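3. Follow-up of Patients on Urate-Lowering Treatment

3.1 Study group

Gout begins when uric acid in the blood stays high long enough for crystals to form in and near the joints. Treatment that lowers uric acid can dissolve these crystals, but the process is slow, and many patients stop their tablets before it is complete. The Ullard study followed adults who had started treatment within the previous year at nine outpatient clinics in the Pravileck district. Of 2272 patients who were invited, 2083 agreed to take part and gave written consent. Enrollment closed in July, and the patient list was fixed for analysis in August 2021.
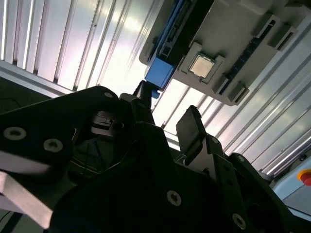 Why were patients in their first year of treatment chosen?

Flares are common in the first months after tablets are started, and this is the period in which a patient is most likely to give up treatment. A group recruited later would have left out many of those who had already stopped.

3.2 Visits and measurements

Each patient was seen at entry and every three months after that. Blood was drawn at each visit to measure uric acid and kidney function. Patients were asked whether they had missed any doses in the past two weeks, and the clinic pharmacy supplied its refill records. Where the two sources disagreed, the refill record was used. Clinic staff did not change the dose for the purposes of the study; all such decisions stayed with the treating doctor.
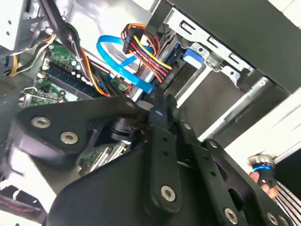 A flare was counted when a patient reported sudden pain and swelling in at least one joint, lasting more than a day and leading to a call, a visit or the use of pain medicine. Reports that met only part of this definition were reviewed by Gifty Essien, who had no access to the blood results. Her decision was final. Pain from a known injury to the same joint was left out.

Figure 3. Open desktop computer tower lying on its side on a slatted work table.
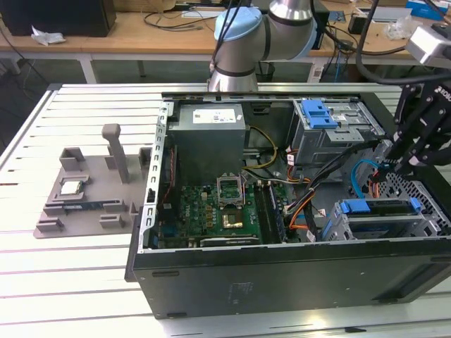
3.3 Results at one year

During the first year, 563 patients (27.0 percent) had at least one flare. Most first flares fell in the opening four months. Patients whose refill records showed long gaps had flares more often than those who collected their tablets on time, and their uric acid levels varied more from visit to visit. The difference remained after adjustment for age, body weight, kidney function and use of water pills.
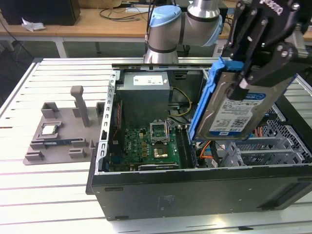

The link between gaps and flares should be read with care. Some patients may have stopped their tablets in response to a flare, so the order of events is not certain in every case. Diet and alcohol use were recorded at entry only. The Bawa clinic also changed its refill interval partway through the year, and its records were analyzed separately in a further check. The result was similar with and without that clinic.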